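4.3 Besteckgriffe in Prilum einrichten

Das Kapitel gilt für Prilum mit dem Planer Vass. Stand: 20.12.23. Die Kameras an Kopf und Handgelenk müssen kalibriert sein (siehe 3.2).

1. Im Menü Wahrnehmung das Profil "Glänzende Objekte" laden.

2. Die Belichtung der Handkamera auf "manuell" stellen und den Wert 2000 eintragen. Bei automatischer Belichtung wandert der Wert, sobald die Finger ins Bild kommen.

3. Maske "Reflexe" einschalten. Helle Flecken auf der Tischplatte werden sonst leicht dem Objekt zugeschlagen. In der Aufnahme der Handkamera liegt ein solcher Fleck gleich links neben der Laffe des Löffels, der zwischen den beiden Fingern klemmt.

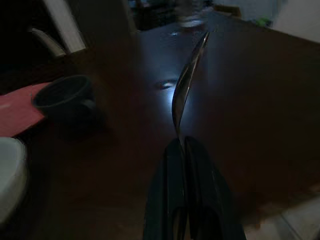 4. Maske speichern und das Fenster schließen. Der Planer übernimmt die Änderung erst nach "Neu laden".

Hinweis: Meldung 1269 bedeutet, dass die Maske mehr als die halbe Objektkontur abdeckt. Schwellwert in Schritten von 14 senken und erneut prüfen.

4.4 Zielobjekt bei mehreren Besteckteilen wählen

1. Kopfkamera als Quelle wählen und "Szene erfassen" drücken.

2. In der Objektliste das Zielobjekt anklicken. Gabel und Löffel werden getrennt geführt, auch wenn sie nebeneinander liegen.

3. Den Arm zuweisen. Der andere Arm bleibt für den Planer ein Hindernis und darf nicht ausgeblendet werden.

4. Verdeckung prüfen. Steht der rechte Greifer über dem Löffel, ist vom Stiel kaum etwas zu sehen. Vass rechnet dann mit der zuletzt gespeicherten Lage weiter.

Vorsicht: Verdeckte Objekte nicht von Hand verschieben. Die gespeicherte Lage stimmt danach nicht mehr, und die Finger können auf den Tisch aufsetzen.
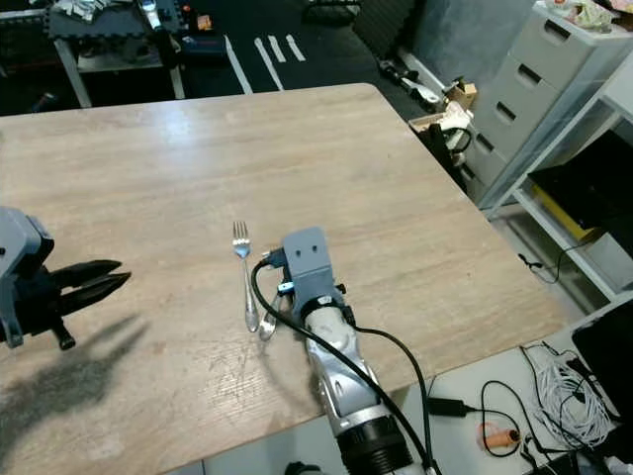 Custside: Bei uns kam nach Schritt 4 regelmäßig Meldung 2838, obwohl die Lage gespeichert war. Hilft da ein Neustart von Vass?

Ilside: Nein. 2838 erscheint, wenn die Kopfkamera nach dem Erfassen bewegt wurde. Kopf in die Ausgangsstellung fahren, Szene neu erfassen und ab Schritt 2 wiederholen.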